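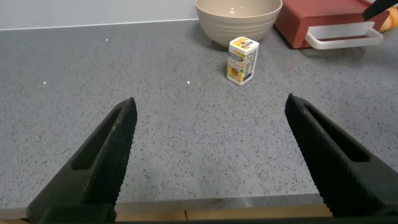 # Does the Five-Second Rule Work?

You drop a cracker. Somebody yells "Five seconds!" You grab it, blow on it, and eat it. Lots of people do this, grown-ups included, and they say it as if it were a law of nature. But who checked? Germs can't tell time, and they don't wait politely for a count to finish. The rule isn't only used for floors, either. People say it about a gray kitchen countertop like the one at the top of this page, and a countertop can fool you more than a floor does, because it's up high where the food goes and we expect it to be clean.

## What is a germ doing down there?

Mostly sitting. Bacteria are living things so small that you need a microscope to see them. They can't jump. They don't chase crackers. When food lands on them, some of them stick to it, and that sticking starts the moment the two things touch.

So is time completely unimportant? No, and here the people who laugh at the rule go too far. Scientists have tested dropped food, and food left longer often does pick up more bacteria. But some of them can move over in less than one second. Even the fastest kid in your class isn't that fast.

## Things that matter more than counting

**How damp the food is.** Watermelon is a terrible thing to drop. Water helps bacteria move from the floor to the food. A dry cracker usually picks up fewer.

**What it landed on.** You might guess that carpet is the worst. In some tests carpet passed along fewer bacteria than tile did, maybe because less of the carpet touches the food. That doesn't make your carpet clean. Think about the dog.

**Which germs are there.** Most bacteria won't hurt you. A few can make you very sick, like the kinds that may come from raw chicken juice. A surface can look shiny and still have them on it.

## "But I did it and I was fine"

This is the argument I hear most, and it's a weak one. Suppose you cross a street without looking and no car comes. Did you prove that looking is silly? You proved that no car came that time. One lucky cracker tells you about one cracker.

Blowing on it doesn't prove much either. You might get rid of a hair or some dust. The bacteria mostly stay put, and now there's some of your breath on it too.

## Try being a doubter

Next time somebody tells you a rule with a number in it, ask where the number came from. Why five? Some people say three seconds, and some say ten, usually when they've dropped something really good. If a rule gets longer for cookies and shorter for broccoli, be suspicious.

And the cracker? If it fell where raw meat has been, or where pets and shoes go, throw it out. Get another one from the box.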